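Scale Notes on the Voremico Walker Kit

I finished the Voremico walker kit last week, after leaving it in its box since October. It's a transforming figure in the old sense: a six-legged survey vehicle that folds into a humanoid, with a small core figure that sits inside the chest in both modes. The kit has no license and belongs to no show. Voremico prints a page and a half of story in the manual and leaves the rest to the buyer.

The story page is where I got stuck, so I'll start there. According to the text, every walker in the Pirzada line begins as a blank core. The core has no vehicle form. It copies one from whatever machine it is sealed into, and the copy is permanent. The stated mass of a blank core is 500 kilograms. The stated mass of a finished walker is 1,090 tons. The manual gives no account of where the difference comes from.

Older fiction in this genre has three usual ways out. Mass can be stored somewhere else and called back when needed. Mass can be changed directly, so that a robot becomes a tape or a pistol and weighs what a tape or a pistol weighs. Or the writers can leave the subject alone, as most do. The Pirzada text rules out the first two. It says plainly that a core "takes nothing and gives nothing back." That leaves the host machine as the only source of mass, and the core as something closer to a driver than a seed.

I think this reading is correct, and the kit supports it. The core figure has a five-pin connector molded into its back. The chest cavity has the matching socket. None of the limb joints route through the core. You can remove it and the walker still folds through all of its steps. If the core were meant to grow into the body, I would expect the parts to be continuous, or at least to share a color. They don't. The core is pale green and the body is gray and rust.

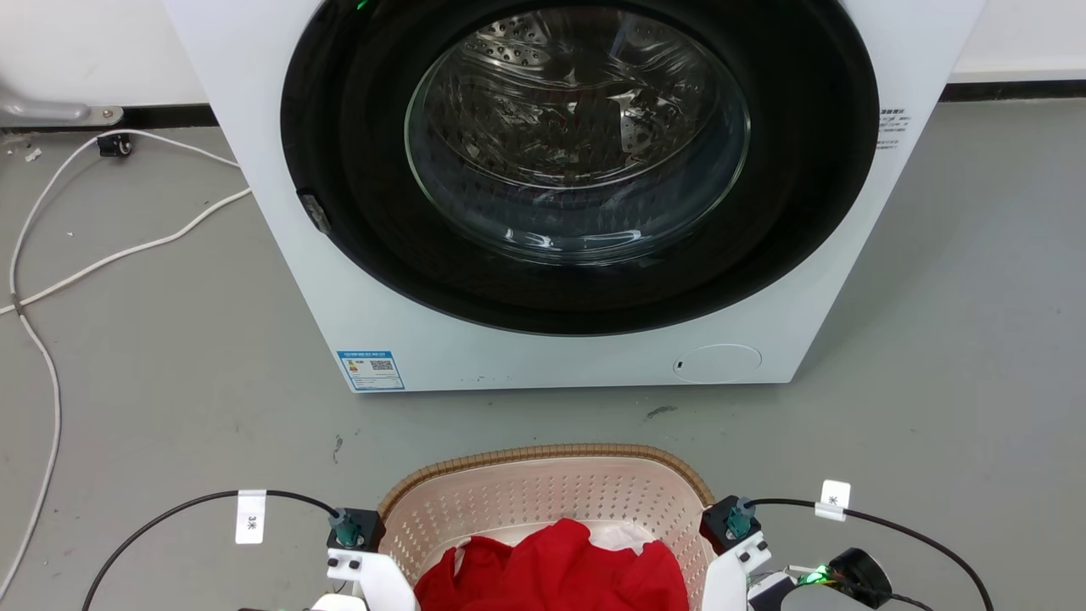 The second problem is the fold sequence. The manual lists 30 steps from vehicle to robot. I count the same number, but steps 11 and 12 are printed in the wrong order. If you rotate the hip block before releasing the rear leg pair, the inner tab takes the full load and will show a white stress mark. Mine does, on the left side. Release the legs first, then rotate.

Other build notes, in no useful order:

The ankle joints are friction only. They hold the figure upright on a flat shelf but not on carpet.

Polycaps on the middle leg pair are one size too loose. A thin coat of clear acrylic on the ball fixes this. Let it dry overnight.

The Bimovex replacement hands, which I bought separately, fit the wrist peg without sanding. They add finger joints and lose the molded palm sensor. I went back to the stock hands for the robot mode and kept the Bimovex set for the tool arm.

Decals are water-slide and thick. Two of the unit numbers silvered badly over the matte coat. Put down gloss first.

Scale is not given on the box. The core figure is supposed to be the height of an adult human, and working from that I get something near 1:60. The hatch on the left flank agrees with this. The ladder on the right flank doesn't, and would suit a person half that size.

There is one more piece of text, on the bottom of the box, which I nearly threw out. It describes a site called Pornham, where cores that were never matched to a machine are kept on racks. It says they are "awake but without shape." This is the best line in the whole product and it's printed next to the recycling marks. It also raises a question the manual doesn't touch. If a blank core is awake before it has a form, then the personality comes first and the vehicle has no part in making it. Most fiction of this type assumes the opposite, with fast characters turning into fast cars and heavy ones into trucks.

The second release in the line is a tracked digger using the same core. I've ordered it, mainly to check whether the socket is in the same place. If the cores can be swapped between bodies, the word "permanent" on the story page will need some explaining. I'll post measurements of both sockets when it arrives.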